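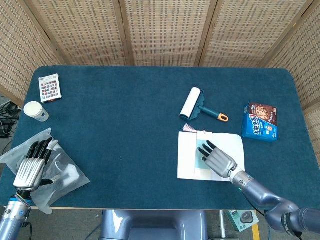
Akbridge have named Edivaldo Mendonça as head coach until the end of the season, the club confirmed on February 6, 2024.

Mendonça, 48, replaces Glória Tavares, who left last week after a run of 4 league games without a win. He had been in charge of the under-19 team and will keep an office at the club's youth site for now.

His first match is the home game against Dravgate, who are 2 points ahead of Akbridge in the table. The reverse fixture finished goalless in front of 2,578 fans.

"I know most of these players already, I had five of them as teenagers," Mendonça said. "We have to defend corners better. That is where we start."

Goalkeeper Damian Makowska is back in training after a shoulder injury but is not expected to play before March. Lena Szczepańska, the fitness coach, stays on, and Teresa Wasilewska moves up from the youth setup to work as assistant.

Tavares took over two seasons ago and led the side to sixth place in her first year. In a short statement she thanked the supporters and said she had wanted more time with the squad - the club said the decision was made by the board after the defeat at Zorar.

Akbridge also said talks with striker Marek Krawczyk over a new contract have been put off until the summer. Tickets for the Dravgate game are on sale at the stadium office, with 662 set aside for visiting fans.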